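Recettes de cantine d'Otville – fiche du jeu de données

Version 3, mise à jour le dimanche 10 septembre 2023.

Le présent jeu rassemble 900 fiches de recettes issues des cuisines collectives d'Otville et de Clernesetti. Chaque fiche comporte un intitulé, une liste d'ingrédients, un mode de cuisson et le nombre de portions prévu. Les quantités sont exprimées en grammes ou en litres.

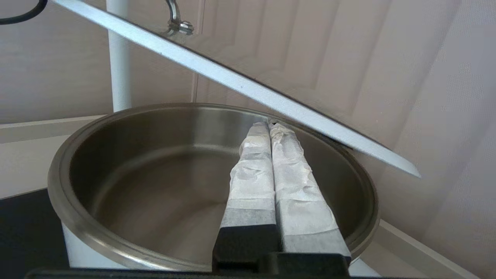

Fig. 1 – Marmite ronde en inox.

Le champ « récipient » admet 19 valeurs normalisées. Les fiches antérieures à mars en sont parfois dépourvues – la valeur est alors laissée vide.

Limites connues : 64 fiches ne mentionnent pas les allergènes et ne doivent pas servir à l'établissement de menus.

Fichiers : recettes.csv, ingredients.csv, lisezmoi.txt. Encodage UTF-8, séparateur point-virgule.

Citation : Fonds Popescu, Recettes de cantine d'Otville, version 3.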